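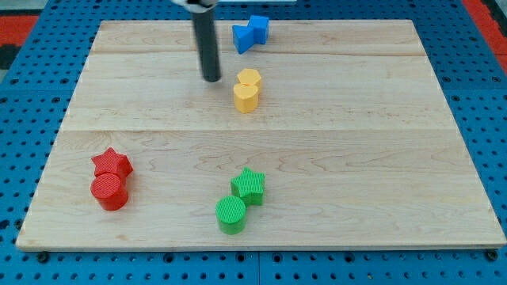

Block sorting at the Garkilville play library: your questions

We get asked about the block boxes more than anything else on our shelves, so Etelka and I have put the usual questions in one place. Ask us anything that's missing!

What ages are the blocks for?
Three and up for the standard boxes. Younger ones love them too, but please sit with them, as the smaller shapes do end up in mouths. There's no upper limit at all. We had a grandfather and his grandson at it for a whole afternoon, and I'm not sure which of them was keener.

Should we start with colour or with shape?
Colour, nearly always. Blue with blue and yellow with yellow makes sense to most children straight away, and they get a lovely quick success out of it. Once that's easy, mix everything up again and ask for another way to do it. A child who has happily put a yellow heart beside a yellow hexagon will sometimes stop, look hard at the pair and start talking about corners — my favourite moment of any session.

How many should I put out at once?
Two of each colour is plenty to begin with. A big heap is good fun to tip out but most children just stir it.

Why pairs?
A pair gives you something to talk about. Put a triangle next to a square and you can ask what's the same and what's different, which one would roll, which one could stand on the other. Sunee Pongsiri runs the toddler hour and she can get twenty minutes out of two blocks.

Do I need a board underneath?
You don't need one, but I'd recommend it. A plain, pale wooden board gives the colours something quiet to sit on and shows the child where the game is. A large chopping board does the job nicely. Patterned tablecloths are hard work for little eyes, and carpet makes everything fall over.

My daughter builds towers and won't sort. Does it matter?
Not a bit! Let her build. You can slip some sorting in at tidying time (all the blues first, then the yellows) and she'll hardly notice.

How do I clean them?
Warm water, a drop of washing-up liquid and a soft cloth. An old toothbrush is handy for any ridges along the sides. Let them dry fully before they go back in the bag. No dishwasher, please, and no bleach.

How long can I keep a box?
Three weeks, and you can renew twice if it isn't reserved. We now have 276 members, so the popular boxes do go out quickly. Reserve at the desk or ring extension 265.

We've lost a piece. Are we in trouble?
No. Tell us which shape and colour and we'll look in the spares drawer. Pieces turn up in coat pockets and wellies months later, and we're always delighted to have them back.

Can my school borrow several boxes?
Yes, up to six for half a term. Write to Magdolna Pálfi at the desk with your dates. Bookings for October are open now.

Last updated 29/09/2026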